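Kapitel 4
Verpacken, Lagern, Wiederfinden

Wer schon einmal im Oktober einen Keller aufgeräumt hat, der weiß eigentlich schon das Wichtigste über Lagerhaltung: Was man nicht wiederfindet, das hat man nicht. In diesem Kapitel wollen wir uns deshalb – ganz in Ruhe und mit vielen Beispielen – ansehen, wie Waren geschützt, gebündelt und so abgelegt werden, dass auch die Kollegin aus der Spätschicht sie noch findet.

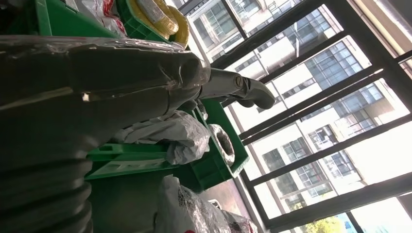

Abb. 4.1: Grüne Kunststoffkisten, in einer davon ein gelbes Kabelbündel in Klarsichtfolie

Unser Übungsbetrieb, die Drurnik Lagerhaus in Erneck, führt 437 Artikel, und jeder davon stellt seine eigenen kleinen Ansprüche! Manches will trocken liegen, manches dunkel, und manches einfach nur nicht ganz unten.

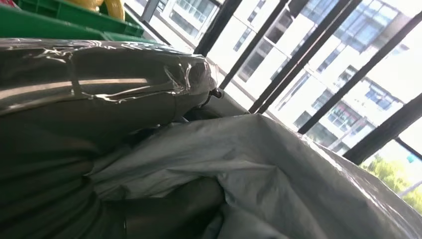 Bevor Sie weiterlesen, überlegen Sie doch einmal, wie Sie selbst die Artikel ordnen würden: nach Größe, nach Lieferant oder nach Häufigkeit des Zugriffs? Notieren Sie Ihre Antwort, wir kommen in Abschnitt 2 darauf zurück.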